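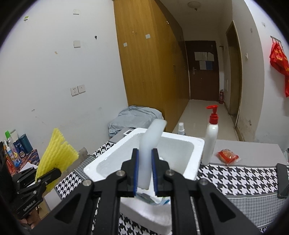

*White foam box with a thick rounded rim, open.*

# Visit report: Neves molding plant, Zollitz

Wed 16 May. Host: Glória Tavares, process engineering. Attending for Hirnance: Aoife Hennessy and the writer.

Purpose of the visit was to see the molding of expanded polystyrene (EPS) shipping boxes from raw bead to stacked pallet, and to settle the open points on wall thickness and lid fit before the September order.

## Site

The plant is on the east side of Zollitz, next to the rail yard. Trucks enter by the north gate. Visitors use the south gate and should allow extra time, as the barrier is worked from the main office and the intercom is faint. Ear protection is required past the yellow line. Safety shoes were supplied in a limited range of sizes.

The building is laid out in a straight run: bead storage, pre-expansion, aging silos, molding hall, drying room, packing. Product moves west to east and does not cross its own path until packing, where the lids and bases meet again.

## Pre-expansion and aging

Raw bead arrives in lined cartons and looks like coarse sugar. It contains a small amount of pentane, and the storage room is ventilated at floor level with gas detection. No phones past the door.

The pre-expander is a batch machine. A weighed charge of bead is stirred under low-pressure steam until it reaches the target volume, then dropped onto a fluid bed dryer. Density is checked by filling a cup of known volume and weighing it. The operator does this every third batch and writes the result on a paper chart. Tavares said the automatic scale agrees with the cup in dry weather and drifts in wet weather, and the cup is treated as the reference.

Expanded bead then goes by air line to fabric silos. Fresh bead has a partial vacuum inside each cell and will crush if molded too soon. Aging time depends on density and room temperature. The silo tags showed fill time and batch number, but two of the tags we looked at were handwritten over an older entry and hard to read. We raised this. A new tag design is already on order.

## Molding hall

The hall holds 13 presses, of which seven were running during our walk. The others were down for tool changes or had no work scheduled.

The cycle is the usual one. The mold closes, bead is blown in through the fill guns, steam is passed first across the part and then from both sides, water cools the tool, vacuum pulls out the remaining moisture, and the part is ejected. Steam across the part drives out the air between beads. If that step is short, the core stays poorly fused and the box breaks along bead boundaries.

Hennessy asked to see a break test. The shift lead snapped a base wall over the edge of the bench and we looked at the broken face under a lamp. Good fusion shows as beads torn through the middle, poor fusion as whole round beads left standing. The sample was well fused near the rim and less so at the bottom corner, where the fill is slowest. Neves proposes moving one fill gun closer to that corner. The change can be made on the existing tool.

## Rim and lid fit

Most of our time went here. The present lid has a tongue that seats into a groove in the base rim. Lids molded in the same week as their bases fit well. Lids taken from older stock are loose, and the cause is shrinkage after molding, which continues for days once the part leaves the press.

Three options were discussed:

- Hold lids and bases for the same number of days before packing.
- Cut the lid tool slightly oversize and accept a tight fit on fresh parts.
- Change to a rounded rim with a shallow step and rely on tape for the seal.

The third is the cheapest and we do not favor it, given how our customers reuse the boxes. Tavares prefers the first and will check whether the drying room has the floor space.

## Drying and scrap

Parts leave the press holding water and spend time in a warm room on open racks. Airflow near the back wall is weak. We could feel the difference by hand between the front and rear racks, and parts at the rear were noticeably heavier.

Clean scrap is ground and blended back into less critical parts. Our boxes are specified as virgin bead only. The grinder line is physically separate from the silo we were shown, and the valves between them are locked. We asked for a copy of the lock log.

## Records

Press settings are kept in a package called Diso, by tool number. A printed sheet at each press repeats the main values. On press 7 the printed steam time did not match the screen. The lead replaced the sheet while we were there.

## Open points

- Neves: fill gun position, drawing to Hirnance for comment.
- Neves: lock log and floor space check for matched aging.
- Hirnance: confirm the wall thickness tolerance in writing.
- Hirnance: return the sample lids left with Hennessy.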